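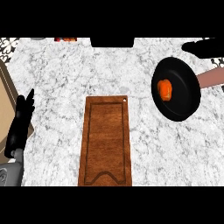

Switching our loyalty texts to RCS: a thread from the person who did the switching

1/ OK so a few of you asked how the move from plain SMS to RCS went for our little kitchenware shop, and I kept saying "I'll write it up." Writing it up. It's long, get a snack.

2/ Background for anyone new: I run messaging (and email, and the printer, and whatever else) for Bellano. We've got one storefront, one website and a text list I've been babying for years. As of this spring there were 2772 people on it. I know most brands would laugh at that number. I love every one of them.

3/ Until May we sent everything as regular old SMS. Sale starts Friday, link, reply STOP to opt out. It worked fine! People clicked! But the link looked like something your uncle's hacked account would send you, and I got at least one "is this really you guys??" reply every single time.

4/ That reply is the whole reason I started looking at RCS. You get your shop name up top, your logo, a verified mark, and the customer can see it's you before they read a word. The pretty carousels are nice too, but I wanted the name.

5/ First surprise: the paperwork. If you've done 10DLC registration for regular texting you know the pain already. This was a cousin of that. Brand info, sample messages, a screenshot of the opt-in form, a privacy policy page that says the right things about sharing phone numbers (ours didn't, oops).

6/ We went through Detance, the platform we were already on. Noeline Kingi on their onboarding team walked me through it and I owe her a cake. She caught that our legal business name had a comma in it on one form and no comma on the other. A comma! I would have been stuck for weeks.

7/ It still got bounced once. The logo was the wrong shape. They want it to look right inside a circle and ours is a long skinny word, so it showed up as "ellan." For one glorious afternoon in the test inbox we were Ellan.

8/ Second surprise: fallback. Not every phone on your list can get RCS, so you need a plain text version of every message sitting behind the fancy one. I knew this in theory. In practice it means you write everything twice, and the plain one can't say "tap the button below" when there's no button.

9/ Guess who sent "tap the button below" to a bunch of people with no button. Yep. Four very polite replies and one that just said "what button." Fair.

10/ My rule now is to write the SMS version FIRST. If it makes sense as a bare sentence and a link, I can dress it up afterward. Going the other direction I always leave something behind.

11/ Third thing, and this one's more of a gripe. The suggested replies (those little chips people tap) are great and I overdid it immediately. I had "Shop now," "Store hours," "Directions," "Talk to us" and "Not today" on one message. It looked like a phone menu from hell. We're down to 2 and I'm never going back up.

12/ "Talk to us" turned out to be the one people really wanted, by the way. I figured it'd be all coupon hunters. Instead I get folks asking whether a lid fits a pan they bought before the pandemic. I answer from the stockroom on my phone. It's my favorite part of the day, don't tell my boss.

13/ Stuff people asked me in DMs, quick round:

Does it cost more? For us, a bit more per message, yes. Depends who you're with and what kind of message, so get it in writing.

14/ Did we have to get everyone to opt in again? We didn't. Same program, same shop, same kind of messages, and our original consent wording covered it. Please check yours with somebody who isn't a stranger on the internet, though.

15/ Do I see read receipts? Yep, for the RCS ones. I looked at them obsessively for a week and then I had to stop for my own mental health. Someone reading your message and not buying a colander isn't a personal rejection. (It feels like one.)

16/ How long before I knew if it was working? I gave it 90 days before I let myself say anything out loud. Small list, lots of noise, and one rainy weekend can make you look like a genius or a fool.

17/ So, what did I see? The "is this really you" replies stopped. Just stopped. Clicks went up some on the RCS side, opt-outs stayed where they were. I'm not going to post a big shiny percentage, because with a list our size I wouldn't trust it and you shouldn't either.

18/ One thing I'd do differently is names with accents. A customer wrote in to say her family name, Đồng, came through in the plain text version as a question mark and some mush. That was our old import file's fault and it had been that way the whole time. She'd been getting "Hi ?ng" from us for ages and never complained. I felt awful.

19/ Also, a special character can bump a plain SMS into a different encoding with a much shorter limit per segment, so your one text quietly becomes two and you pay for both. Curly apostrophes can do it too. I now paste everything through a plain text editor first like it's 1998.

20/ Timing! We used to send at 9 a.m. on the dot, same as every other shop in Drinunby, and everybody's phone buzzed at once. I moved ours to mid-afternoon and asked a few regulars at the counter if they minded. They hadn't noticed. OK then.

21/ Next up is pickup notifications. Right now it's "your order is ready" and then they call to ask if they can come at lunch. I want a chip that says "on my way" and one that says "tomorrow," and I want it to hold the order for the right person without me touching a spreadsheet. Test group is 60 people and most of them are related to someone who works here.

22/ If you're on a small team and thinking about it, start the registration before you design anything. I had beautiful cards mocked up and nowhere to send them for weeks. And go look at your logo in a circle tonight.

23/ Happy to answer questions, I'm slow on here on weekends. If you want to see my before-and-after message copy, reply and I'll post it once I've taken the customer names out.

We use cookies to improve your experience and show you relevant posts. By continuing to browse, you agree to our use of cookies. Accept all | Manage settings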